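November, just before bed

Legs like wet rope tonight, so I'm writing this lying down. I went out to Vellen and back, the long way, past the reservoir and up the far side of the hill where the road surface turns to rubble for a bit. The bike shop group meets at the bottom and I had every intention of hanging at the back and chatting, but then somebody lifted the pace on the first drag and off I went like a fool! I was fine until the second climb. By the third I was eating a squashed fig bar out of my back pocket and staring at the wheel in front.

Still, I held on. Last month I got dropped at the farm gate and rode home alone into the wind, so I'm calling it progress. 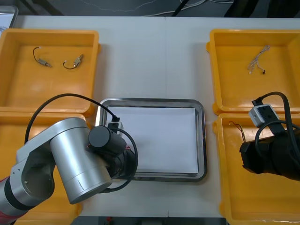

Things to sort before the Zaltenholm ride

The entry is in. I got number 394, which I have already written on the fridge so I stop looking it up. They only had 200 places on the short route and those went in one evening, so it's the long one for me whether I like it or not. (I like it. I think I like it. Ask me again at the top of the last hill.)

Rear tire needs replacing, it's squared off in the middle and there's a cut I keep poking with my fingernail. Brake pads can wait. The Bai saddle stays, no matter what everyone says about how old it looks — I've tried 3 others and every one of them had me standing up on the flat. I also want to ask the shop about a lower gear. I was grinding today at a speed where the bike was barely staying upright, and a kid of maybe twelve spun past me saying good morning. Very polite kid. Lovely pedaling too.

Food is the other thing. I always start well and then forget, and by the time I'm hungry it's too late to do anything about it. Plan is to set my watch to buzz and eat whenever it does, even if I'm in the middle of a sentence.

I signed up for the evening skills class at Studico as well. First one is cornering and descending, in the parking lot with cones. I've been riding since I was nine and I still go down hills like I'm carrying soup, all hands and shoulders, brakes squealing the whole way.
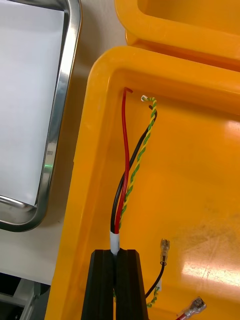 What bugs me is that I climb all right these days and then give it all back on the way down. Today the group was out of sight after two bends and I had to chase for ages on the flat to get back on, which is probably why the third climb hurt so much. If I could just look through the bend and leave the brakes alone I'd save myself a whole lot of work. Easy to say with my feet up on a pillow.

Tomorrow is a rest day, a proper one, maybe a walk to the bakery. Bottles are still in the sink and my shoes are on the porch stuffed with newspaper. The kit can sit in the hamper till morning, I'm not getting up again.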